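3. Course Selection and Measurement Protocol

3.1 Choice of test routes

The comparison of cleat positions reported in this paper was carried out outdoors, on public roads, with riders using their own bicycles. Laboratory trials on a fixed trainer offer better control of load and wind, but they remove the small corrections that a rider makes through the foot and ankle when the bicycle moves freely underneath. Earlier work by our group (Hirano and Yan, internal report) suggested that these corrections account for a large part of the pressure recorded under the outer edge of the foot. A trainer study would therefore have left out the very loads that this project set out to measure.

Two routes were selected near Zindurbridge. The first, referred to as the Ondeo route, follows a valley road with a steady, gentle climb and few junctions. The second, the Ojeda route, is shorter and passes through built-up areas, with frequent changes of speed and a number of tight turns. Riders completed both routes in each cleat position. The order of positions was drawn by lot for each rider and was known to the person fitting the cleats but not to the person who later processed the pressure data.

Route selection followed three rules. The surface had to be paved along its full length. The route had to be open to bicycles at all hours, so that sessions could be moved at short notice when the weather changed. Finally, the start and finish had to be close enough together for a rider to return to the fitting station without a long rest, as foot swelling after a pause is known to change the fit of a stiff shoe.

Village streets were kept in the study even where they forced riders to slow down. Low-speed riding is common in daily training and is rarely covered in published work on cycling footwear, which tends to concentrate on sprinting and sustained climbing.
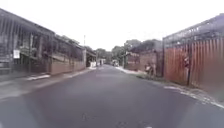

Figure 1. Narrow asphalt street with low buildings, under overcast sky.

3.2 Riders

Riders were recruited through local clubs. All had ridden with clipless pedals for at least 2 years and reported no injury to the foot, knee or hip in the period before testing. Each rider gave written consent and was free to leave the study at any point without giving a reason. Riders who normally used custom insoles were asked to bring them, and the insoles were replaced with the standard flat insole for all sessions. Those who felt discomfort with the flat insole during the practice ride were not taken forward.

Shoe size was recorded by measuring both feet while standing, late in the day. Where the left and right foot differed, the shoe was chosen to fit the longer foot. This differs from the advice given by many retailers, who fit by the size printed on the rider's existing shoes, and it led several riders to test in a larger shoe than they were used to. The possible effect of this change is discussed in Section 5.

3.3 Shoes and cleats

All sessions used the same model of road shoe, supplied in a full range of sizes by Fivau under a loan agreement. Fivau had no part in the design of the study, the handling of the data or the writing of this paper. The shoes have a stiff sole and a three-bolt cleat mount. Closure tension was set by the rider during the practice ride and was then marked on the strap, so that the same setting could be repeated in each session.

Two cleat positions were compared. In the forward position, the center of the cleat was placed directly below the head of the first metatarsal. In the rear position, it was moved back as far as the mount allowed. Rotation and side-to-side placement were kept the same in both. Saddle height was lowered slightly for the rear position to keep knee angle constant at the bottom of the stroke, following the method described by Orellana and Kanagaratnam in their unpublished fitting notes.

3.4 Instruments and data handling

Pressure was recorded with a thin sensor sheet placed between the insole and the foot. The sheet was checked against a known load before and after every session, and any session in which the two checks did not agree was repeated on another day. Cadence was measured at the crank and power at the pedal spindle. Riders were asked to hold a cadence of 90 revolutions per minute on the open sections of the Ondeo route, and to choose their own cadence on the Ojeda route.

For each rider and each position, the first 2000 complete pedal strokes on the Ondeo route were kept for analysis. Strokes made while braking or standing were left out. On the Ojeda route, where steady pedaling was often interrupted, all complete seated strokes were kept and the results are reported separately. No attempt was made to combine the two data sets, as the difference in cadence control would make any pooled value hard to interpret.

Processing was carried out by the second author using scripts prepared before the first session. The scripts divide the sole into forefoot, midfoot and heel regions, and return the peak and mean pressure for each region over one stroke. Changes made to the scripts after the start of data collection were limited to the correction of a file-naming error, which did not affect the values.

3.5 Limits of the protocol

Wind was not measured along the routes. Sessions were postponed when strong wind was forecast, but local conditions in the valley may still have differed between rides. Road temperature was also not recorded. The pilot sessions held in July took place in much warmer weather than the main sessions, and for this reason the pilot data are not included in the results.

The authors thank Marisa De Luca for her help in fitting the riders and for her comments on an earlier version of this section.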